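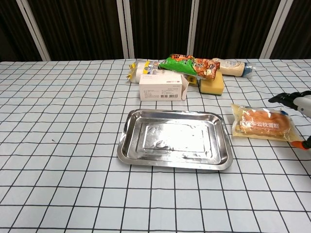

Figure 6. Steel tray and wrapped sponge cake on a grid-print tablecloth.

4. What people said about packaged cake

I went into this part of the study expecting to hear a lot about price, and I did hear some of it. But the thing that kept coming up in the Grarham diaries was guests. People told me again and again that a store-bought cake is fine for the family and a little embarrassing for company, unless you take it out of the wrapper and put it on something. A tray like the one in Figure 6 would do, or a plate, or a cutting board with a napkin over it. I started calling this "replating" in my notes, and the name stuck.

We had 191 households keep a snack diary through February, and between them they wrote down 2963 separate servings of cake, cookies or sweet bread. I read every entry myself (my eyes have not forgiven me). Replating showed up mostly when somebody from outside the home was there, and hardly ever when a person was eating alone. One woman in Flalgate wrote that she slices the cake in the kitchen with the door shut - her mother-in-law bakes.

The Lacson diaries threw me a bit. Over there the wrapper often stayed on right up to the moment of eating, even with visitors, and several people wrote that a sealed cake looks cleaner and more generous, like a gift. I had been treating the wrapper as something to hide, so I went back and recoded four weeks of entries with that in mind. It changed the split between towns quite a bit, and I now trust the second coding more than the first.

I should say that the Gredis diary form has a box for "served on" but no box for "served in," so some of the wrapper entries are only in the margins. I kept those when I could read them. Section 5 gets into who does the slicing, where the two towns look a lot more alike.

Last updated March 2, 2024
Contact the author | Copyright Gredis Food Habits Project | Back to top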